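The small bin on the big table

I have had a desk bin for a while now and I have come round to the idea that the size of it matters more than anything else. For years I used a full-sized office bin on the floor by my chair. I missed it with most things I threw, and I only emptied it when the banana skins made themselves known. In July I moved to a small one that stands on the table itself, and I have stuck with it.

It is cream plastic, square with rounded corners, and it has a face on it. I did not go looking for a face. The plain one was out of stock at Flerham, where I buy most of my household bits, and the one with the smile was the same price. It says Hello under the mouth. I thought I would turn it to the wall after a day or two, but I have left it as it is.

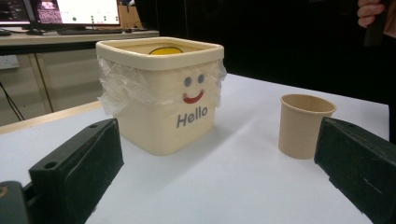
The bin and a paper cup, with the desk behind.

The bin itself gives me no trouble. The bags do. Liners sold for small bins are hardly ever the right size for a small bin, and I have now tried three sorts.

The first were from Galanis. They were white, thin and a good fit, but they tore when I pulled them over the rim. I went through half the roll in a fortnight and gave the rest to my sister for wrapping shoes.

The second were Flilliver's own, which come in a box of 1000. That is a lot of bags for one person with one small bin. The box lives on top of the wardrobe. They are strong enough, but they are cut for something narrower, so the bag sits halfway down and everything goes between it and the side. Tea bags are the worst for this.

The third are plain clear ones from Lollano. They are too big. You fold the top over and you have a great deal of plastic left hanging down the outside, and it crackles when you brush past it. But they don't tear and they don't slip, so those are the ones I am using.

There are ways of dealing with the extra. You can twist the slack at one corner and tuck it back up under the rim, which looks tidy for an hour. You can put an elastic band round the whole thing, but then you have to take the band off every time you change the bag, and I lose elastic bands. You can cut the top off the bag with scissors, and I did that for a week before I got bored of it. What I do at the moment is push the slack round to the sides and let it hang there. 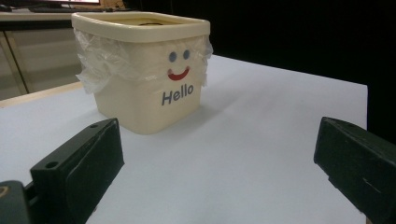

King-fai Hsieh left a comment under my last post on bins saying that I was making hard work of it, and that the thing to do is put five bags in at once, one inside the other, so that you lift out the top one and the next is already in place. He says he has done it for years in his kitchen and the bottom bag also catches any drips.

I tried it. It does work with thin bags, and I can see the sense of it in a kitchen. With these big clear ones you get five lots of slack over the rim instead of one, and I could no longer see the face at all. I went back to one. I might try two.

Purificación Pacheco wrote to ask what I put in it, as she thinks a bin that small must be full by lunch. It isn't, mostly. Mine gets tissues, tea bags, pencil shavings, the backs of labels and the odd receipt. Anything larger I walk to the kitchen with. Paper cups are the one thing I have a rule about, and the rule is that they stay out. One cup takes up a third of the room, and if there is any tea left in the bottom you will find out when you lift the bag. So cups stand next to the bin until I get up, and then they go with me.

I change the bag every evening at 7, whether it is full or not. I started doing this in the warm weather because of the fruit, and it has carried on. It takes less than a minute. Once a fortnight I wipe out the inside with a damp cloth and go round under the rim, where the crumbs collect.
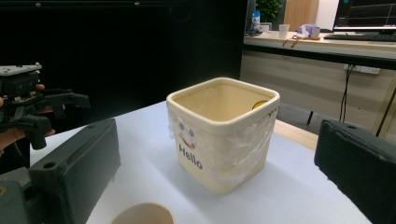 Plenty of spare bag, as usual.

Next I want to find a clear bag one size down. Lollano list one on their website, stock number 3586, but it has been marked as unavailable every time I have looked. If anyone has seen them in a shop, please let me know which one. I have enough of the large ones to last until the spring, so there is no hurry — but I would like to be able to read the word Hello without plastic over it.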